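Über uns — Bititz Familienforschung

Ahnensuche, alte Briefe, Fotos zuordnen. Seit Februar auch mit eigenem Lesezimmer.

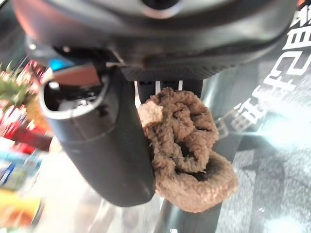

Wer wir sind

Ein kleines Büro, 6 Leute, viel Papier. Gegründet von Tsegereda Ejigu, die eigentlich nur wissen wollte, wohin der Bruder ihrer Großmutter ausgewandert ist. Gefunden hat sie ihn nach langem Suchen in einer Passagierliste, Nachname falsch geschrieben, Alter auch. Danach kamen die ersten Anfragen aus der Nachbarschaft und dann wurde es eben mehr.

Feven Alemneh liest Kurrent und Sütterlin, auch schlechte Handschriften. Amanuel Berhe macht Auswanderer, Schiffslisten und alles was mit Übersee zu tun hat. Ibsa Alemayehu kümmert sich um Kirchenbücher und schreibt die Archive an. Bitte Geduld, manche Pfarrämter antworten erst nach Monaten.

Was wir machen

Stammbäume, auch Teilstücke. Feldpost abschreiben. Verwandte suchen, Seitenlinien inklusive. Namen und Orte auf alten Fotorückseiten entziffern — Originale bitte nicht per Post schicken, erst anrufen! Wappen machen wir nicht, bitte auch nicht mehr fragen.

Sammlung Gidey

Der Nachlass Gidey liegt seit Juni 2018 bei uns: 995 Briefe und Postkarten, dazu 14 Alben. Die Briefe sind verzeichnet, bei den Alben fehlen noch viele Namen. Wer Familie in Camwood hatte, bitte melden, besonders zu den Hochzeitsbildern. Das Register kann man im Lesezimmer einsehen, online kommt später.

Kosten

Erstes Gespräch kostet nichts. Danach nach Stunden, wir sagen vorher bescheid wenn es teurer wird. Nichts gefunden heisst leider trotzdem gearbeitet. Steht auch so im Auftrag.

Besuch und Kontakt

Lesezimmer nur mit Anmeldung, Eingang über den Hof. Termine macht Bereket Ambaye, am besten vormittags anrufen. Mitbringen: was da ist. Stammbuch, Geburtsurkunden, Zettel von der Tante, alles hilft. Kopien reichen volkommen.

Rundbrief "Somano" erscheint unregelmäßig, liegt vorne aus oder kommt auf Wunsch per Mail.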